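Asunto: Re: [vidrio-prensado] Velo blanquecino en piezas acanaladas

El mensaje de Gilberto Villca decía:

> Compré en Callar un lote de vidrio prensado de color y varias piezas
> tienen un velo blanquecino en el fondo de las estrías. Las lavé con
> detergente y sigue igual. ¿Es cal o es el vidrio que ya está enfermo?
> ¿Sirve el vinagre? Tekle Alemayehu me dijo que no lo toque hasta
> preguntar en la lista.

Gilberto, lista:

Tekle hizo bien en frenarte. Lo primero es distinguir las dos cosas. Moja la pieza con agua y mírala a contraluz. Si el velo desaparece mojado y vuelve al secarse, puede ser cal o puede ser un ataque superficial, así que esa prueba sola no alcanza. Pasa después la uña por el fondo de una estría: la cal se nota como un grano fino, el vidrio atacado se siente casi liso.

Si hay grano, vinagre blanco rebajado a la mitad con agua templada, 30 minutos, y un cepillo de dientes blando siguiendo el sentido de la estría. Enjuaga con agua destilada. En el vidrio acanalado el agua del grifo se queda en el fondo de cada canal y te deja otra vez la misma marca.

Dejo unas fotos con vidrio acanalado y con vasos pequeños. 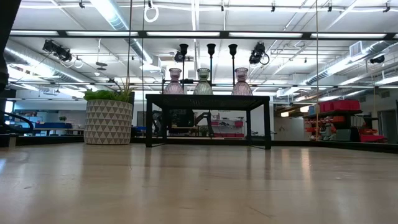
Vidrio acanalado en rosa y verde pálido, con candeleros negros. 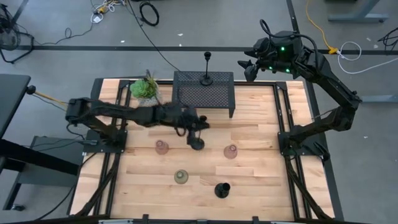
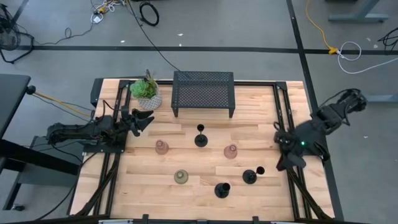
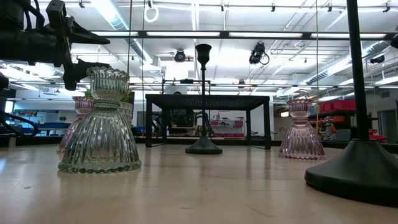
El borde ondulado y la cintura estrecha, en verde y en rosa.

Si después del vinagre el velo sigue y no hay grano, deja de frotar. Eso ya es superficie perdida y solo se quita puliendo, con óxido de cerio y mucha paciencia. En piezas con relieve no lo recomiendo: se redondean las aristas y pierden todo el brillo. Ulises Sotelo lo intentó con un par de jarrones de Kourkoulas y quedaron peor que antes — transparentes, sí, pero blandos de dibujo.

Tampoco uses lavavajillas, ni en programa corto. Y no guardes las piezas boca abajo sobre papel de periódico en un armario cerrado, que la humedad se queda dentro. Las mías están boca arriba, con las puertas entornadas.

Sobre la otra pregunta, la del fabricante: sin marca en la base yo no pondría Finden en la etiqueta. El catálogo que tengo llega hasta el modelo 112 y hay dibujos muy parecidos de Lilelholm. Grímur Ingvarsson conserva el suplemento de colores. Si manda las páginas de los verdes las subo al archivo de la lista en noviembre, junto con las que ya me pasó.

Gilberto, ¿puedes medir el diámetro de la base y decirme si tiene costura de molde en dos o en tres partes?

Saludos,
Duván Zapata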